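6.4 Cable Snag During Bin Picking

This section applies to Ranholm picking cells in which the cable bundle is carried on the outside of the arm. It describes how to recover the cell after a snag stop and how to check the bundle before production resumes. Only personnel who have completed the Clekine operator course may carry out these steps.

A snag stop occurs when the cable bundle catches on the bin wall, on a clamp or on an item in the bin while the arm is moving. The controller reports fault 52 (external force limit exceeded) and the arm holds its position with the brakes applied.

CAUTION: A caught cable may be under tension. Keep hands and face away from the bundle until Step 4 has been completed. Do not pull the bundle free by hand.

The risk is greatest when the wrist is low in the bin. In this position the bundle hangs in a wide loop below the wrist and the free length beside the tool is at its longest.
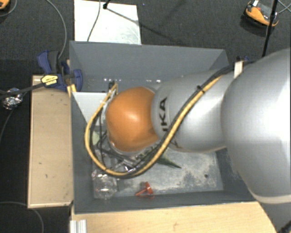

Figure 6-3. Arm reaching into the bin, with the cable bundle looped at the wrist.

Recovery procedure

1. Press the emergency stop. Confirm that the drives-off lamp is lit.

2. Notify the shift supervisor and record the fault code and the time of day in the cell log.

3. From outside the guard, find the point at which the bundle is caught. Check the top edge of the bin and any clamp fitted to it first.

4. Reset the emergency stop and select manual reduced speed. Jog the arm away from the catch point in small increments until the bundle hangs slack. Press the emergency stop again.

5. Apply the lockout device and enter the cell.

6. Remove any item that was touching the bundle. Leave the remaining items in the bin.

7. Inspect the full length of the bundle, including the connections at the tool flange. Look for cuts, flattened sections, exposed conductors and loose fittings.

8. Check that each cable tie and clip is seated. Replace any that has shifted or opened.

9. Leave the cell, remove the lockout device and run the test path at reduced speed. Observe the loop throughout the movement. It must clear the bin wall at every point.

Note: If the same fault occurs more than 2 times in one shift, take the cell out of service and contact Timmermans Service.

CAUTION: Do not tape a damaged cable. A bundle with any cut or exposed conductor must be replaced before the drives are enabled.

Background to this procedure

In May, a cell at the Zesside site ran for most of a shift with a partly torn signal wire. The fault had been cleared from the panel 4 times without an inspection. The gripper then released an item above the guard opening. No injury resulted. Following the review by Marichka Fedoruk, Site Safety, panel reset alone is no longer an accepted response to fault 52.

Inspection interval

Inspect the bundle every 1,000 operating hours and after every snag stop. Send completed inspection sheets to Þröstur Snorradóttir, Maintenance Records.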